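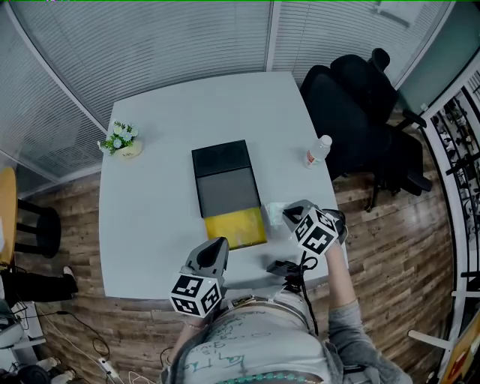
*Light gray table, box with the yellow section, small translucent bag beside it.*

2025-12-07

Glue tests, continued from the last batch. Same question as before: does the Trikell hide glue hold up on the end-grain joints, or do we go back to the Cletalby fish glue for the drawer repairs?

Soaked 90 g of granules in cold water overnight. They had swollen evenly by morning, no hard centers. Warmed the pot slowly to 56 °C and held it there. The thermostat on the old pot drifts, so I used the separate probe and ignored the dial.

Joints 1 to 3 are plain butt joints in scrap beech. Sized the end grain once with thinned glue, let it go tacky, then a full coat and clamps. Joints 4 and 5 got no sizing. Clamped everything for 90 minutes, then moved the pieces to the rack by the window. Do not load them before tomorrow.

Open time was short. The shop was cold and the glue had started to gel on joint 3 before I got the clamp on — mark that one as suspect whatever it reads. Next time warm the wood first. Si-eun Yoon suggests adding a little urea to slow the gel. I'd like one clean set without additives before we try that.

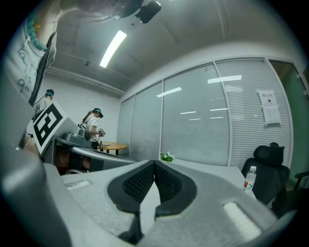 *White T-shirt with teal lettering, teal beads near the shoulder.*

Cleanup: hot water only, brushes came back fine. The leftover glue is in the fridge in the jar with the blue lid. Throw it out after 5 days or if it smells off.

Noman Cheema asked about the veneer press for the Dimitriou cabinet. The lower platen still has a low spot near the back corner. Shimmed it with card for now, but it needs to be flattened properly before February. Cultden quoted for regrinding and I haven't answered them yet.

To do:

- load test joints 1, 2, 4, 5; test 3 separately
- repeat with warmed beech, same glue ratio
- order more granules, this bag won't cover two batches
- look for the missing clamp pad — I had it yesterday
- reply to Cultden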